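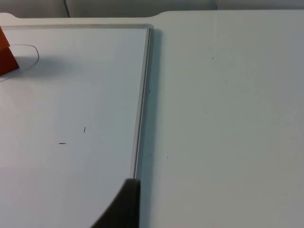

How many examples does a robot arm need before it can learn a simple pick-and-place task?

Fewer than most students guess, if the examples are varied and clean, and far more than anyone wants to record if they aren't. The number depends on the task, the arm, and how much the starting layout moves around between tries.

Chapter 6
Gathering Demonstrations

Before you start: finish the gripper calibration from Chapter 5. Have your lab notebook open. Paper is fine.

Words to know: demonstration, episode, teleoperation, start state, label, held-out set

So far the arm has done only what you told it, line by line. Move here, close, lift, move there. Works great until the block is two inches off. This chapter drops the line-by-line approach. A person drives the arm through the task, the system records everything -- joint positions, gripper opening, camera views -- and a model is trained to do the same from what it sees.

One full run of the task is an episode. Start recording, do the task, stop recording. An episode isn't one picture. It's a string of pictures, each one matched to what the operator told the arm to do at that moment. Keep that pairing in mind, most of section 6.3 depends on it.

6.1 What goes into an episode

We'll use the Dusutico task set all through this chapter. Flat board, a few blocks, marker lines. Cheap stuff, easy to reset. The published set has 3,265 episodes recorded over one July by a small crew under Tiina Partanen, and you'll work with a slice of it, 126 episodes, small enough to look through by hand. Please do look through them by hand. Students skip this and then spend a week chasing a bug that was sitting in episode 14 the whole time.

Each episode folder holds:

the wrist camera video
the arm log (one row per time step)
the instruction, in plain words
the operator's note, often blank

The instruction should say what a stranger would need to hear. "Put the block in the circle" is good if there's one block. With two blocks on the board it's a bad instruction, and the model has no way of knowing which one you meant. Name the block. Size, color, side of the board, whatever tells them apart.

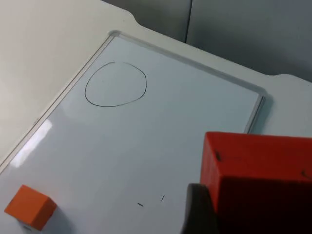 Figure 6.1 Wrist camera view with a block in the gripper, a second block on the board, and a hand-drawn circle.

Look at how much the wrist view leaves out. No arm, no shoulder, only part of the board. The model gets what the camera gets. If the operator is watching from across the table and steering by things the camera can't see, the recording won't explain the moves. Tiina Partanen's rule for new operators was to drive from the screen only. Slower at first. Much better data.

6.2 Varying the start state

Start state = where everything is when recording begins. Same start every time and the model learns a path through the air, nothing about blocks. So move things. Shift the block. Turn it. Redraw the target somewhere else, and don't fuss over making it neat. Change one or two things per episode and write down what you changed.

Don't vary things at random either. People are bad at random; they drift toward the middle of the board and stay their. Plumix, the scheduling tool used in the labs, hands you a layout card before each episode. No Plumix? Make your own cards, shuffle them.

Also decide now what counts as done. Block fully inside the line? Touching it? Released, arm pulled back? Write it on the board sheet before the first recording. Changing the rule halfway means sorting through the early episodes again.

Failed runs: keep them, mark them failed. Section 6.4 uses them. A run where the operator slips, corrects and finishes is not a failure, and a few of those are worth a lot -- the model needs to see how to get back on track.

Try it 6A

Work in pairs, one driving, one resetting. Record 14 episodes from shuffled cards. Swap roles halfway. Set two episodes aside as your held-out set and dont train on them.

Then trade folders with another pair. Play their videos with the instructions hidden, write down what you think each instruction was, and compare. Where you guessed wrong, note whether the trouble was in the wording or in the driving.

Davine arm users: the log saves when you press stop, so wait for the green light before resetting. Räsänen arm users, see Appendix C for the file names.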